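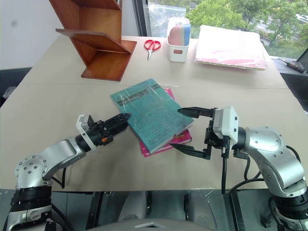

Two arms and a pair of books on the practice table in our back workroom.

Budget for the Second Arm
By Mei-kuen Yip

Every August the branch libraries in our county send in their equipment requests, and every August somebody asks me whether a small place really needs a robot with two arms. One arm costs less. One arm fits on a smaller table. I have read a lot of these requests by now, and I'm going to say it as plainly as I can: if you're planning to automate any part of your book handling, ask for two arms the first time, and trim the budget somewhere else!

I came to this from the repair bench, so I think about books as objects before I think about them as items in a catalog. A book in a slick plastic cover is a slippery, floppy, lopsided thing. Put it on top of another book, a little crooked, and you have a job any page can do half asleep and most machines find hard. People use both hands for it. One hand steadies, the other slides in underneath. When I watch a pair of grippers come at a book from opposite sides I get a bit giddy, I admit, because that's how I was taught to pick up anything with a weak spine.

The Stendora branch went the other way a while back. They bought a single arm, a perfectly good one, and then bought a clamp to hold things still for it, and then a tray to go with the clamp. By the time they were done they had spent most of what the second arm would have cost, and the clamp only liked hardcovers. I don't say this to pick on Stendora (they were first, and the rest of us learned from them for free). But their spreadsheet had one line for the robot and no lines at all for everything that grew up next to it.

So please, put in the other lines. Our request to the Giltton fund had 346 hours of staff time in it, and that was the number the reviewers circled. It looked huge. It was also the most honest number on the page. Somebody has to set out the books, try them at a slant, try them stacked, swap a thick one for a thin one, and write down what went wrong. That is skilled work and it belongs in the budget with a wage next to it. If you hide it under "other duties" you'll get an unhappy clerk and an expensive coat rack.

Next, the table. I'm serious about the table! Plan for a real one, with room at the back for ordinary stuff. Ours has scissors on it, a tub of pastel cards, a wooden display stand, a pile of papers. I've had visitors suggest we clear all that off so the machine can have a nice clean surface, and I always say no. Our circulation desk has never been clear in its life. If we're paying for something that might work there one day, I want it practicing near the kind of clutter it would meet.

Spare parts are the line I see skipped most. We set aside around 80 dollars a month for cables, finger pads and other small things, and I'd raise it if they let me. The Clatmont branch set aside nothing, and then had to wait for the next budget round to replace a cable.

What would I cut to pay for all this? The big screen. The matching cart. The launch party, much as I love cake. Hsu, the shop that did our quote, offered a display package for 584 dollars so the public could watch along, and I crossed it out with a clear conscience. People can watch through the door.

I know the argument against. Libraries are short of money, and two arms for moving a book can sound silly when the roof needs work. Fix the roof first, by all means. I would never put a robot ahead of a roof, or ahead of a children's librarian. But if your board has already said yes to a machine, let it be one that can do the job the way your hands do. Buy it once, pay the people who teach it, and send me your draft before the deadline. I love reading these things, and I'll bring my own pencil.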